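Section 4: Setting up the Clater dispensing label printer

Read this section before connecting the Clater to the Prositz dispensing software.

1. Switch off the workstation and connect the printer with the supplied cable. Do not use a hub.
2. Lift the cover and load a roll of 300 labels, print side up. Feed two blank labels through the cutter.
3. Close the cover until both latches click. The status light turns green.
4. Start Prositz and open Settings, Peripherals, Labels. Select Clater 628 from the list.
5. Enter the branch approval number and the pharmacist in charge exactly as registered.
6. Print a test label. Check that the patient name, directions and cautionary advisory lines sit within the margins.

Note: If the text runs off the left side, repeat step 2 and then select Recalibrate.

Caution: Never use a test label on a dispensed medicine. Place test labels in the confidential waste.

Caution: Do not clean the print head with acetone. Use the alcohol wipes in the Cavier kit.

Error 2730 indicates that the label stock size does not match the template. Select the correct template and print again.

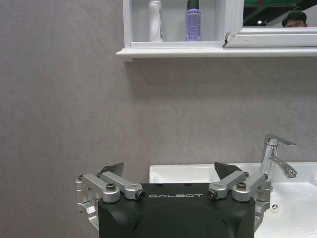 Can the printer be shared between two dispensing workstations?
Each workstation needs its own Clater, as Prositz locks the label queue to a single terminal.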